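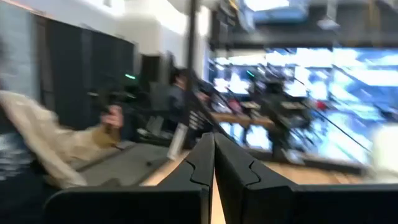
Mirsad Dumitrescu writes that he has waited his whole adult life for a machine that folds a fitted sheet, and would I please stop telling people to roll theirs up and hide it at the back of the closet. I will not stop, Mirsad. Rolling is still the state of the art.

His letter came with a harder question, though. Which chores can you hand over now, and which should you go on doing yourself? I've kept a running list on the pantry door for 18 months, and it has been crossed out and rewritten enough that the paper is giving way. What follows is the current version.

Floors

Yes, mostly. A robot vacuum will do a plain floor well if you do the other half of the job, namely picking up everything that isn't floor. Socks, charging cables and the fringe on a rug are all food to it. Tuck the fringe under and hold it with a strip of double-sided carpet tape. Run the thing while you're out, and empty the bin every time. Cut hair off the brush with a seam ripper, which works far better than scissors.

Stairs are still yours. So are baseboards. An old sock over a yardstick does both.

Dishes

The dishwasher is a robot we stopped being impressed by. Loading it is another matter. I've watched clips of two-fingered grippers putting a mug on a rack, and they get there, at a speed that would have the coffee dried on by the second shelf. Until they improve, put the bowls facing the middle, keep the spoons from nesting, and scrape but don't rinse.

Laundry

Washing and drying were settled long ago. Folding wasn't. A T-shirt has no fixed shape, and machines hate that as much as teenagers do. If you want fewer things to fold, hang shirts straight from the dryer and give each person one bin for socks and underwear, unfolded. I haven't paired a sock since June and my life is no worse.

Wiping down counters

Not yet. The wiping is easy enough. Knowing that the damp envelope is the electric bill and the other damp envelope is trash takes somebody who lives there. Clear from left to right, wipe in the same direction, and let a paste of baking soda and water sit on tea stains while you do the sink.

The shop

Ermira Perić took me up on this one. She says her shop has had a machine feeding parts to the press for years and it never once asked for a day off — but sweeping the chips from under it is still a person with a broom. That matches what I see in my own garage. Repetition goes to the machine, and the corners go to you.

Stick a magnet in a sandwich bag and drag it over the floor for steel filings, then turn the bag inside out over the trash. Sort loose screws into muffin tins. Label the drawers on the front, never on the lid, or you'll be swapping lids by spring.

Before you buy anything

Write down how long the chore takes you for 3 weeks. I was ready to spend real money on a window-washing gadget until I added up my window time and got 61 minutes, most of it spent looking for the squeegee. It hangs on a nail by the back door now.

Next month, grout. Bring an old toothbrush.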